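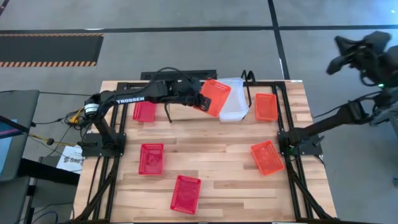
**Open day walk-through, demo bay 2 (basket sorting)**
Brollstead workshop, 3rd May
Checked by: Špela Zupan
Walked with: Vy Lâm (demo operator), Chalerm Chaimongkol (building)
Form 124, the new one. The old one still asked about the fax line.

Marks: OK / FIX / ASK. Comments are compulsory for anything that isn't OK and, going by past forms, irresistible for everything else.

### A. Floor and visitor line

- [x] **Hazard tape in place: OK.** Orange and black, both strips. Chalerm would like it noted that he laid it and that it's straight. Noted.
- [x] **Black line tape stuck down: OK.** Walked along it in socks at Vy's suggestion. Don't do this.
- [ ] **Cables off the walking route: FIX.** Blue one is on the floor. Cover or reroute before doors open. Visitors look at robots, they don't look at their feet, and the Latden school group will be wearing backpacks the size of a bar fridge.
- [ ] **Rope barrier: ASK.** Orathai says it's on loan to the Phromma stand. Phromma say they gave it back in October. I'd settle for a rope.
- [x] **Exit clear, door opens fully: OK.** Squeaks. Squeaking isn't on the form.

### B. Table and arms

- [x] **Arms secure on their mounts: OK.** Pushed each base by hand with the power off. No movement.
- [x] **Side rails and braces tight: OK.** One bolt took a quarter turn. Colour of the paint mark on it now matches the others.
- [ ] **Cable bundle at left shoulder: FIX.** It's a tangle with a yellow cable threaded through it. Vy calls this "service loop". Tie it so it can't snag when the arm reaches across.
- [x] **Nothing loose in reach except the demo items: OK.** Orange baskets, red baskets, the whitish tub. Coffee cup removed (mine).
- [ ] **Right arm parked inside the table edge between runs: FIX.** It can stick out over the floor, at a very convenient height for a curious face. Vy will add a park position and stay on that side until it's in.
- [x] **Baskets free of cracks and sharp bits: OK.** Ran a glove around every rim. One had a burr and has gone in the bin.

### C. Stopping it

- [x] **Emergency stop, operator side: OK.** Pressed mid-lift. Arm stopped, basket stayed in the gripper.
- [x] **Emergency stop, visitor side: OK.** Same result. Label it. Last year a man from Proleo took it for the button that starts the show.
- [ ] **Restart needs a deliberate reset: ASK.** It does, but the reset is on the same screen as "run demo" and the two are the same grey. Yupin to look at the layout.
- [x] **Operator can see both arms from the stool: OK.** The stool itself is from 1994 and has opinions.

### D. People

- [ ] **Briefing card for helpers: FIX.** Current card is 786 words. Cut it down to: keep visitors behind the tape, don't hand things to the robot, fetch Vy.
- [x] **Group size agreed: OK.** Orathai has 98 names on the list and is splitting them between the bays. Late arrivals go to the sausage sizzle first.
- [x] **First aid kit stocked: OK.** Plenty of bandaids. Tweezers returned by whoever had them.
- [ ] **Loose papers cleared from beside the table: FIX.** File them or bin them.

### Sign-off

Bay 2 may run for visitors once every FIX above is closed. ASK items can stay open except the reset button, which I want sorted first.

*Comment, Vy Lâm:* Cables tied. Park position added and run from cold without trouble. I dispute "tangle".

*Comment, Chalerm Chaimongkol:* Blue cable has a cover over it. Still no rope. Have put out two chairs and a broom handle, which is a barrier if you respect it.

*Comment, Yupin Inthanon:* Reset moved to its own page and made orange. Please press it once before the first group so I can stop thinking about it.

*Comment, Š.Z.:* Pressed. Works. Broom handle not accepted, Orathai is ringing Phromma again.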